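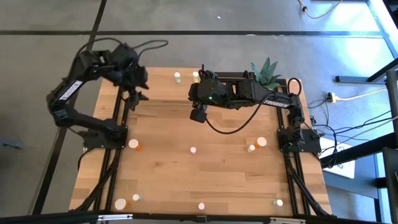 *The blond butcher-block table, with the potted succulent at the far corner.*

The purpose of this post is to record how small items are kept on the work table at Wemcombe. The surface is butcher block with a light grain, and it was chosen in July from the Jeseck catalog at a cost of 213 dollars.

Small vials with white caps are easily misplaced in a shared room. Mr. Lertchai Klinhom has therefore requested that they remain on the wood until they have been labeled and entered in the register, which currently runs to 58 lines. Labels are to be written by hand in pencil.

The succulent belongs to Ms. Lamduan Pongsiri. It should be watered sparingly, and the pot should be lifted when the table is oiled. The next oiling is planned for the week after the Pleritz order arrives.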